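Kokthorpe 的育王点从 May 开始移虫，季节里的工作由 Gillespie Galbraith 安排。他负责种群选择、育王日程和交尾群管理，产出的新王大部分供本地养蜂人换王，少部分留作下一年的母群候选。访谈在他的工作间进行，中途他出去看了一次恒温箱，回来接着谈。以下按话题整理，引语经他核对过，先后顺序有调动。

## 从雄蜂倒推日程

多数人排育王计划从移虫那天起算，Galbraith 从雄蜂起算。

“蜂王从卵到出房是十六天，雄蜂是二十四天。雄蜂出房以后还要将近两周才性成熟，处女王出房以后五六天就能飞。把这几个数摆在一张纸上，雄蜂卵必须比移虫早得多。父群的雄蜂脾我在移虫前四周就已经加进去了，蜂王要在上面产过卵才算数，空脾放在那里不算。”

他的做法是在每个父群的育虫区靠边第二个位置插一张雄蜂巢础造成的脾，前一年造好的旧脾优先，原因是蜂王接受得快。如果外界进粉少，他会同时补花粉饼。雄蜂哺育对蛋白质的需求高，断粉几天，工蜂就会清理雄蜂幼虫，脾面上看得出空洞。

“检查标准很简单，移虫当天，父群里应该有已经出房的雄蜂在走动，或者至少封盖雄蜂房里的蛹眼睛已经发紫。挑开几个房看一下。如果蛹还是白眼，移虫就推迟。推迟一周没有损失，处女王等雄蜂才有损失。”

他不认为附近蜂场的雄蜂可以补足这一块。他的解释是，别人的雄蜂数量和来源都不可控，交配成功与否是一回事，后代性状能不能预期是另一回事。他做选择时看三项：脾面上的安静程度、分蜂倾向、越冬后的群势恢复。这三项都受父系影响，母群选得再严，父系放开，下一代的离散程度会很大。

## 育王群的两段式

育王群分始工和完成两段。始工群无王，蜂数要密，哺育蜂比例高；完成群有王，用隔王板把蜂王限制在下箱，王台框放上箱，两侧配幼虫脾和花粉脾。

“始工群我在移虫前一天晚上组织好，没有卵，没有小幼虫，让它没有别的选择。第二天上午移虫，放进去，过二十四小时看接受数。接受以后转到完成群。也有人从头到尾用一个无王群，可以，只是后面几天泌浆量会掉，王台底部的余浆少。”

他判断王台质量主要看封盖前的王浆量和出房后的余浆量。出房后台底仍有一层干硬的余浆，说明幼虫期没有缺食；台底干净，这一批他会降级使用，不留作母群。

完成群需要每天少量饲喂，即使外界有流蜜也不停。他用的是稀糖浆，晚上喂，量以第二天早晨刚好搬空为度。喂多了，工蜂会在王台之间造赘脾，把王台包进去，取台时容易伤到。

还有一个检查容易漏。完成群上箱的幼虫脾在放入后第五天和第九天要逐张抖蜂检查，把工蜂自己改造的急造王台全部去掉。漏掉一个，提前出房的处女王会把整框王台咬掉。他说这一步必须抖蜂，隔着蜂看脾面不可靠，急造台经常在脾的下角，被蜂盖住。

## 移虫的虫龄

移虫用的幼虫要求孵化后不超过二十四小时。Galbraith 自己的标准更严，他取十二小时左右的虫，体长接近卵的长度，稍有弯曲，浮在很薄的一层浆上。

“虫大了看得清，手也顺，接受率还高，所以初学的人都倾向于移大虫。接受率高不代表好。虫龄偏大的个体，卵巢管数目会少，受精囊体积也会小，这些在外面看不出来，要到第二年才表现成产卵早衰。”

为了保证虫龄一致，他用控产框把母王限制在一张脾上二十四小时，之后放王，脾留在原群，第四天取出移虫。这张脾的颜色以中等褐色为宜。新脾太软，移虫针下去容易戳破房底；老脾房底太深太窄，针退不出来。

移虫在室内做，室温二十四度以上，湿毛巾盖住已完成的部分。一条台基条做完就盖上，整框做完立刻送到始工群。他对干移和湿移没有明显偏好，目前是干移，前提是从取脾到入群不超过二十分钟。超过这个时间，幼虫表面失水，第二天看到的就是空台基。

移虫针用弹性舌片的那种，每季换新。舌片前端有毛刺时在放大镜下能看见，用细砂纸磨过也可以继续用，他不建议，磨过的舌片厚薄不匀，取虫时容易翻身。幼虫翻身后气门被浆糊住，一般不会活。

## 恒温箱与王台转移

王台封盖后，Galbraith 会把它们移进恒温箱，给完成群腾出位置，接下一批。恒温箱设定三十四点五度，相对湿度保持在百分之六十以上，靠一个浅水盘维持。

“封盖后的头几天，王台里的蛹最怕震动和倾斜。这段时间我不碰它，让它留在群里。移虫后第十天，蛹体已经硬化，这时候移动风险最小，第十二天就出房了，所以窗口其实只有一天多一点。日程表上这一天是固定的，下雨也要做。”

恒温箱温度偏高半度，出房会提前，偏低则推迟，而且偏低时翅膀发育容易有缺陷。他在箱内上下两层各放一支温度计，彼此对照，读数不一致就先校准再放王台。箱内风扇造成的上下温差在空箱时不明显，放满王台后会变大，所以他要求在满载状态下复测一次。

每个王台外面套一个透气王笼，笼里放一点炼糖，防止提前出房的处女王咬坏邻近王台。从出房时间上看，同一批次的前后差异通常在几个小时以内。差异超过一天，他会回头查移虫时的虫龄。

转移王台去交尾场用的是开了孔的泡沫箱，箱底放一只裹了毛巾的温水袋。王台尖端朝下，竖直放入孔中，全程不倒置。车里关掉空调，行驶以平稳为先。到场以后先把所有交尾群的盖子松开，再取王台，缩短它在外界的暴露时间。

## 交尾群的组织

交尾场设在 Robles，一条背风的浅谷，南侧有一排老树，树冠之间有开阔的空隙。Galbraith 在那里摆了 60 个交尾群，箱体统一使用 Fallus 小型交尾箱，自带饲喂格。他管理交尾场时有两个人参与，一人开箱，一人递台和记录，分工整季不换。

“交尾箱的大小争论很多。大的稳定，能自己调温，缺点是占蜂。小的省蜂，一杯蜂就能起一个，缺点是天气一差就饿，太热又会飞逃。我们在 Kokthorpe 这边气温不高，飞逃的问题主要出在刚起群的那几天，后面很少。”

起群的步骤如下。从强群的继箱取幼蜂，取蜂前隔着隔王板确认下箱有王，继箱里没有蜂王，也尽量没有雄蜂。把蜂抖进通风的大箱，喷少量水雾，使蜂不起飞，然后用量杯舀，每箱一平杯，三百毫升。饲喂格预先装好炼糖，巢框上粘一条窄巢础。装蜂后关巢门，打开底部通风网，放在阴凉的暗处三天，每天喷一次水。第三天黄昏运到场地，放置妥当后再开巢门。

三天的关闭期用来让蜂适应新箱，期间它们会开始造脾。如果提前一天开巢门，工蜂有相当比例会返回原场或散到邻箱。他试过缩短关闭期，每次都在头一个早晨就发现群势不均，后来不再试。

王台在关闭期的第一天就放进去。他也试过直接诱入出房一两天的处女王，接受情况与王台接近，但处女王在装蜂过程中容易混进别的箱，记录上难以核对。现在他只在补缺时用处女王。

箱体朝向有意错开，相邻两个不同向，每个箱的正面用不同颜色和图形标记。处女王婚飞返回时靠视觉定位，排成整齐一排的同色箱，返错巢的比例会上升。箱与箱之间至少留两米，尽量借用灌木、石块、树桩作地标。摆好以后到新王产卵为止不挪动，也不割草。割草会改变巢前的视觉特征，他要求在摆场之前割完。

## 婚飞期不开箱

处女王出房后第五天起可能外出婚飞，具体取决于天气。Galbraith 的经验条件是气温到二十度，风小，有间断日照，时间集中在午后一点到四点。温度在十八度上下也有蜂王出巢，返回后常常交配不足，过几天还要再飞。

“从出房第四天到第十四天，我不开箱。有的人忍不住要看，中午开箱，蜂王刚好在外面，回来时箱子上站着一个人，盖子放在旁边，巢门前的样子全变了，它就不进去了。要看进糖情况，早上九点以前，把饲喂格的小盖推开一条缝，看完合上。”

第十四天开箱查卵。脾面上有卵，单粒，立在房底正中，即登记为已产卵。初产的几天偶尔有一房两粒的情况，他不作处理，一周后复查仍然如此才列为异常。工蜂产卵与此不同，卵多贴在房壁上，一房数粒，位置杂乱，这种群直接撤掉，把蜂抖在远处的草地上。

没有卵但看得到蜂王的，如果过去两周天气差，再等一周。出房满四周仍不产卵的，淘汰。他不接受第五周才开始产卵的蜂王，这类个体往往精子数量不足，几个月内会出现工蜂房里夹杂雄蜂房的情况。

封盖子出现以后才算检验完成。工蜂房封盖平整，颜色均匀，空房少，这只蜂王可以出场。脾面散乱、空房多而幼虫龄期参差的，可能是近亲交配造成的二倍体雄蜂，幼虫在孵化后几小时内就被工蜂清除，留下空房。他对此没有补救办法，只能在父群来源上分散。

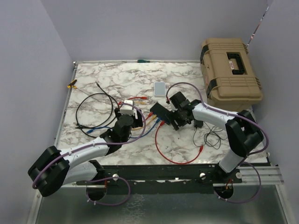 ## 记录与编号

Galbraith 的全部记录存在 Mondix 里，这是一个以表格为主的记录程序，离线可用，界面没有图形。他在场地上先记纸卡，晚上录入。目前库里有 1,334 条王台记录，每条从移虫开始，到蜂王售出、淘汰或丢失为止。

“一只蜂王一条记录，编号在移虫那一刻就有了，对应台基条和台基位置。没被接受的也保留，状态写未接受。删掉失败的记录，后面算出来的所有比率都是假的。这个错误我头几年一直在犯，所以那几年的数据现在不用。”

字段不多：母群编号、父群组、移虫时间、虫龄估计、接受与否、封盖日、出房日、交尾箱号、首次见卵日、封盖子评级、去向。备注栏限定在一行以内。他说备注写得越长，越难检索，凡是反复出现的备注就应该升为正式字段。天气没有列入记录，需要时从气象数据按日期对照。

统计时他只做按批次的比较，不做按单只的推断。一批之内的个体同母，父系混合，环境一致，批与批之间的差异才能反映操作上的问题。某一批接受率低，先看始工群组织时间和移虫时的室温；接受率正常而出房率低，看王台转移；出房正常而见卵率低，对照婚飞期天气；天气正常而见卵率仍然低，检查雄蜂日龄。这个排查顺序印在纸卡的背面。

蜂王标记用国际通用的五色制，按年份尾数换色。颜料点在胸部背板中央，避开触角和翅基。点完后在王笼里停几分钟，等颜料干透再放回。需要个体识别的母群候选用编号圆片，胶量以圆片边缘不溢出为准。剪翅他只在客户提出时做，剪一侧前翅的三分之一。

## 出场与诱入

新王装笼运输，每笼一王，配六到八只幼龄工蜂，一端封炼糖。炼糖的软硬要试，手指按下去有印、不粘手。过软会流出来粘住蜂体，过硬则工蜂吃不动。运输途中不喂水，避免阳光直射，也不与农药或刚用过精油类药物的蜂具同车。

收到蜂王后，他建议先在阴凉处放置半小时，再换掉随行工蜂。换工蜂在关了窗的室内进行，蜂王即使飞起来也只会停在窗玻璃上。

“诱入失败，多数情况是群里还有王，或者还有王台。接王的群要先失王，失王以后检查过，第七天再查一次，把急造王台清掉，这时候群里已经没有可以改造的幼虫了，放王笼进去，成功率很稳定。嫌慢的可以当天失王当天诱，小群没有问题，大群我不保证。”

王笼放在封盖子脾之间，糖口朝上略斜，防止随行工蜂死亡后堵住通道。前两天不撕开糖口的封片，只让工蜂隔网接触。第二天傍晚观察笼外工蜂的行为：如果它们松散地走动，用喙喂饲，可以撕开封片；如果成团咬住铁网，吹气也不散，说明尚未接受，需要再等，同时重新检查全群有没有漏掉的王台或处女王。

撕开封片后一周内不动箱。一周后只查卵，见卵就合盖，不找王。他提到有客户在第三天开箱找王，蜂王受惊乱跑，被工蜂围杀，之后来信要求补发。

流蜜期诱王容易，断蜜期难。断蜜期诱王前后连续几晚少量饲喂，巢门缩小，防盗蜂。诱入群如果群势很强，他建议先诱进一个小群，产卵两周后再合并。合并用报纸法，一层报纸，扎几个细孔，小群在上，失王的大群在下，黄昏时操作。

## 小规模的做法

谈到只有三五群蜂、想自己育王的情形，Galbraith 认为不必移虫。他给出的做法是挑一个性情和产量都满意的群，在群势上升期提走蜂王，带两张子脾另起小群，原群会在幼虫脾上造急造王台。第五天检查，去掉已经封盖的王台，这些台所用的幼虫虫龄偏大。留下未封盖、台身饱满、底部浆量足的，再过五天割台分配。

“割台用薄刀，连一小块脾一起割下来，宽一点，不要贴着王台根部。割完保持竖直，用牙签别在接王群的子脾上部。一个群一个台，最多放两个，多放没有用处。”

这样得到的蜂王在质量上可以满足一般生产，前提仍然是雄蜂日龄合适。他的最低要求是，提王那天箱里已经能见到封盖雄蜂子。春季过早动手，处女王成熟时雄蜂还没有出房，结果是产雄王，整群报废。

至于自行育王几代以后是否需要引种，他的看法是看脾面。空房比例逐代上升，就从外面换一批母王进来；脾面维持完整，群势正常，不需要为了换血而换血。引进的蜂王先放在单独的场地观察一个季节，记录与本地群分开，第二年再决定能不能做母群。Kokthorpe 目前有两个母群是这样留下来的，下一季各移一批，交尾仍然放在 Robles，封盖子评级出来以后录入 Mondix，与现有批次对照。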